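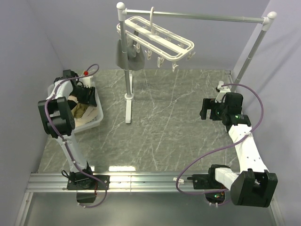
Laundry cell at Mestdale, left arm in the basket.

Hi again from the laundry corner! I promised Pavithra Thomas I'd finally get some pictures up for the people who keep asking what we do all day, so have a small gallery. The project is called Prorkevon, and the short version is that we collect examples of arms hanging up clothes, and a model learns from them. The long version involves a lot of clothespins.

A few notes on the cell before you scroll on. Both arms ride on one rail, with the basket at the back left and the drying stand behind. We settled on this layout in November after trying the basket in the middle, where the arms kept arguing over it. Kumaresan Amin picked the marbled floor panel and he's very proud of it. I've come around – it's easier on the eyes than the old one when you're reviewing clips all afternoon.

We have 162 keepers from the current batch and we're aiming for 3,000 by the end of the project (yes, I know). A keeper is one full run, starting with a hand-driven reach into the basket and finishing with the cloth on the stand. Fumbles stay in as long as the operator recovers. Zohreh Arabzadeh was firm about that from the start, and I've stopped trimming them out. If the model only ever sees perfect grabs, it has no idea what to do after a bad one.
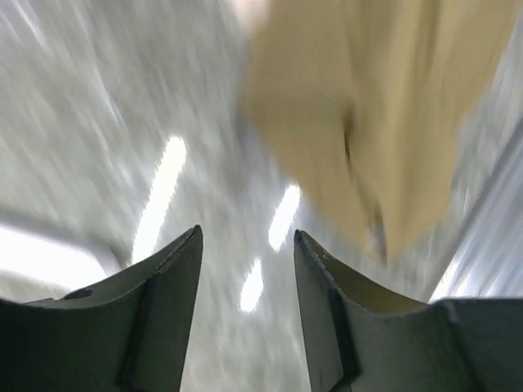
The wrist views are my favorite part of the whole data set, blur and all. Mohandas Pinto wanted to drop every smeared frame at first, and we went back and forth over lunch for nearly 2 weeks. In the end we kept them. The arms move, the lights streak, and the model will be looking through those same cameras when it's driving by itself, so it may as well get used to it!

What I do throw out: runs where the recording starts late, runs with the wrong label, and anything where I forgot to reset the basket (more of those than I'd like). Takumi Nishimura wrote us a little checker that catches most of the late starts, and it has saved me hours.

Next up is a batch with 8 new garments, socks included. I'm dreading the socks. More pictures once those are in, and if you want the labeling sheet we use, just drop me a note and I'll send you the latest copy.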